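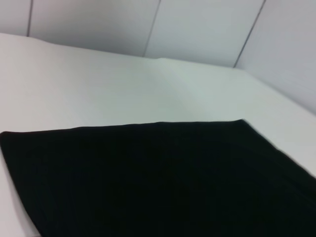
Notebook, cell 2, February
Cloth task, second week of collection

Started at 8:40. Count this morning is 229 episodes against the 1,000 we promised Vanhove. Kinus says on its project page that a policy for flat cloth "should" start to come together at 700. I would like to know where that number came from. I asked on the shared channel and got a link to a slide, and the slide has the same number on it with no plot.

Task as written: black cloth on the white table, find the near edge, pinch, lift, fold to the far edge, release. Reset by hand between episodes. Operator on the leader arm, wrist stream and side stream both recorded.

Complaint one, again. Black cloth on a white table is the easiest thing we could have picked. The far edge of the cloth is a hard line a threshold filter could find. The pale wall panels make it easier still. If the model learns "go to where dark meets light" we will get a nice success rate in this booth and nothing at all at Flodstead, where the benches are dark gray and the lighting is whatever the season gives them. I said this at the planning call and the answer was that variation comes in phase two. Phase two has no budget line that I can find.

Complaint two. Inside the cloth there is almost no signal from the wrist. Wrinkles barely show up against that black. I pushed exposure up one step on a test take and the tabletop blew out completely, so I put it back. So when an operator corrects for a wrinkle, they are using their own eyes from the chair, and the recorded streams may not contain what they reacted to. That's a demonstration the model can't explain to itself. I don't know how many of the 229 have this in them. I suspect plenty.

10:15. Watched over the operator's shoulder for a batch. The approach is very consistent, too consistent for my taste: same height, same angle, same pause before the pinch. The reset is the same story. We were asked to vary the cloth's position and we do vary it, within a hand's width, and always roughly square to the table. People are tidy. Wrote a placement list with rotations on it and taped it to the monitor. Will see if anyone follows it after lunch.

Also the white table covering. It lifts up a little at the back where it meets the wall, a small bump near one of the panel seams. I don't care how it looks. I care that it sits in the wrist view in a fixed place, next to a vertical seam, and a network will happily use the two of them as a landmark. The seams are bad enough. Options are to tape the covering down, or to shift it between sessions so it stops being a constant. The second is better for training and worse for everybody's patience. Left it alone today so the batch stays uniform, and noted it in the session log under "background".

11:50. The Tremex labeling tool marked 5 episodes as failures that I would call fine. In each one the cloth is folded, the edges just don't line up to its tolerance. It also passed one where the pinch picked up the table covering along with the cloth, which I would call a failure by any measure. Overrode all of them by hand. If the automatic labels are what gets reported upward, somebody should look at them first – I'll send the episode list, for what that's worth.

After lunch. Placement list got followed for the first dozen or so and then drifted back to square. To be fair, the rotated starts are slower, and the operators are being measured on episodes per hour. Change the measure or stop asking.

Things I want before I believe any number from this set:
– a holdout with a different cloth, any color that isn't black
– a holdout with a sheet over the wall panels
– wrist stream only vs. side stream only, same split
– results with the square starts removed

The reply from Vanhove on the holdouts was "nice to have". I'm going to record a small one anyway at the end of each shift and keep it out of the main folder. Folder name is holdout_bg, please don't merge it.

Still open: exposure lock resets itself when the recorder restarts. Check it every time. Two takes this afternoon went in with auto exposure on, tagged, not deleted.

Stopped at 4:30. Cloth goes back in the drawer flat, no folds, or we spend the first half hour tomorrow training on creases.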